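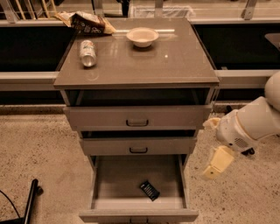
Glossy cabinet top: removing dull rings left by drinks cans

Posted by Kohei Mizuno in Home Care and Repairs

I should be grateful for advice on the care of a grey three-drawer cabinet with a glossy taupe top. Cans have been left standing on it in our staff room, and dull rings have formed in the finish. Warm water has made no difference. The supplier, Agbayani, no longer answers enquiries. Is a polish advisable, or would it make matters worse?

Flilier

Members are advised to begin with the mildest method. Add a few drops of washing-up liquid to lukewarm water, wring out a soft cloth and wipe the area for a minute or two. Dry it at once with a clean towel. If the rings remain, the marks may be in the finish itself — in that case a fine cream polish should first be tried on a hidden edge. Scouring powder and the green side of a sponge must not be used on any gloss surface. Polish should be left for 6 hours before anything is placed on it.

Driline

Use coasters.

Ulance

I concur with the first reply, with one reservation. Cream polish can leave a patch shinier than its surroundings, and the whole top may then need to be treated. Our office paid 300 for a replacement top after a colleague used a kitchen spray — the rings went, as did most of the shine.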